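## Clothes rack chore

Picking a shirt off a rack is a great first chore for Dratora - hard enough to be fun, and a home robot can get there with patience!

1. Park the base beside the rack and clear the floor.

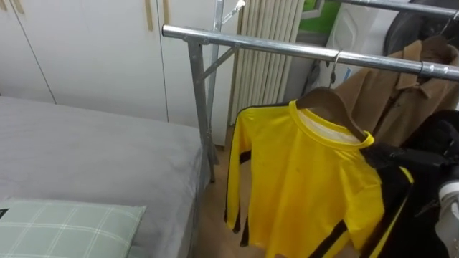 Can it put away a whole load of laundry yet?
One garment at a time, with you close by. Folding is still beyond it.

2. Select **Pick garment** and set grip force to 2.
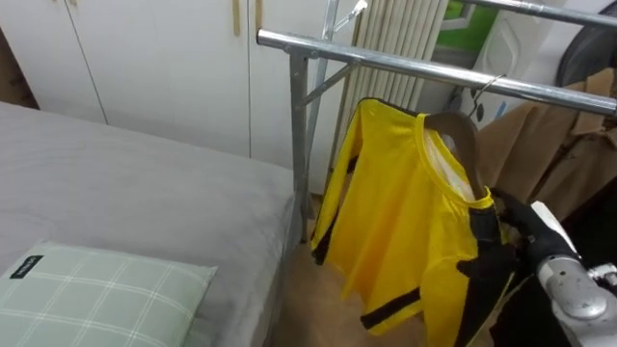 **Caution:** Keep your hands off the bar until the arm stops.

3. Choose the bed as the drop spot.

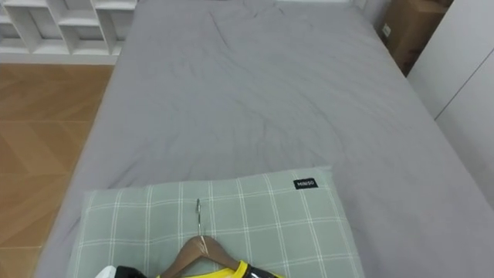 4. Save the run. Memory holds up to 100.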